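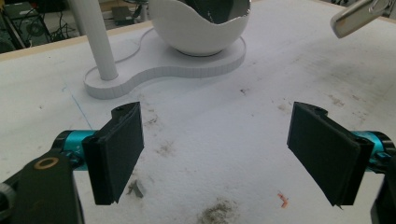
Gifty Odoi keeps an old white board on top of her worktable, and she will tell you with some pride that she hasn't had a new one since she moved into the back room at Lokham. It is smudged all over, gray in some places and brownish in others, with a thin blue line running across part of it that she says is the last trace of a measurement she took for a lampshade.

"I did try to clean it, the first year," she says, pouring tea into a mug that has clearly been used for glue at some point (she promises it was a different mug). "And then I thought, well, I'm only going to put something dirty down on it tomorrow morning. So now I brush it off, and if it's really bad I turn it over, and when the other side is really bad I turn it back."

Gifty mends small household things. Clocks, jewelry boxes, music stands, the little hinges on reading glasses, a great many toys. She has been at it for 17 years, the last four of them here, and people find her mostly by asking somebody else. I had come along with a butter dish that belonged to my aunt, wrapped in two dish towels, and I ended up staying most of the afternoon.

She likes a pale surface to work on and gets quite animated on the subject. Her first teacher, Nii Osei, worked on a dark green cloth, and she spent her first September with him crawling around on the floor looking for screws.

"Nii had wonderful eyes, he could find anything on that cloth, and I couldn't find my own elbow! On white you see everything. A crumb of something gray, a tiny bit of orange, whatever it is, it shows up. You look down and you think, oh, where did you come from? And sometimes it's just a bit of dirt and sometimes it's the piece you've been missing all day."

I asked whether she ever throws the wrong bit away, and she laughed for a good while before she answered.

"Oh, yes. Yes, I have. There was a music box, a lovely one, Vignesh Warrier brought it in for his daughter, and I swept the bench before lunch like a very tidy person. I had to go through the whole dustpan with tweezers. He came back early, too, so he saw me doing it. He sat down and helped, bless him."

These days she has a rule, which is that the sweepings go into a jar and the jar sits on the windowsill until the customer has come and gone. There were three jars up there when I visited, each with a name on a strip of masking tape, and one of them looked to me like nothing but fluff. She wouldn't let me touch it.

The stains don't trouble her at all. She rubbed her thumb over the middle of the board while we talked, where the marks are widest, and told me that is simply where her hands go. Polish, pencil, the black stuff that comes off old metal, it all ends up in the same place. Kojo Essien, who shares the room and re-canes chairs at the other end of it, has offered more than once to cut her a fresh board, and he brought it up again while I was there.

"It would take me ten minutes," he called over.

"He says that, and then he'd want me to keep it nice," said Gifty. "I know him. He'd come and look at it."

We did get around to the butter dish in the end. She set the pieces down very gently and moved them about with one finger until the lid sat nearly where it should. She thought there might be a sliver missing from the rim, and asked if I'd shaken out the dish towels. I hadn't. So we did that together over the board, first one and then the other, and out of the second one came a chip no bigger than a grain of rice.

"There she is," said Gifty, and went to find a jar.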